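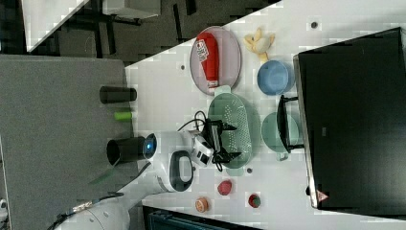
Rullovell wrote back overnight, wanting to know if the arm could clear a kitchen table yet without someone standing next to it, and if the answer was no, what we thought we'd be showing them in September. Fair enough. My answer for now is no, and I'd like the rest of you to read this before I send it.

May 2020, bench notes

Task as agreed with Clilton: dishes to one side, food to the other, nothing dropped. Colander, bowl, plate with the red squeeze bottle on it, the toy banana, the small stuff near the front. Home position is over the colander.

Colander: the rim is a decent grasp if the fingers come down straight. If they come in at an angle they close on nothing and the planner still reports success. Need a width check after closing. I set the threshold at 22 and have not tuned it.

Squeeze bottle: has to come off before the plate can go anywhere. A person would lift both together. We can't, so that is two moves and a regrasp.

Banana: easy.

Pot: skip until we decide how to grip the handle.

Log for the colander work is run 2427. Timeout was 700, changed to 3000 so the retry has room. That makes it slow enough that anyone at Hestason would have done the table by hand and gone to lunch.

For the Goodwin people, who keep asking about parts bins: same problem, fewer shapes. I think bins come first and kitchens a good while after.

To do: width check, cable slack at the wrist, ask Clilton if the plate and bottle can count as one item.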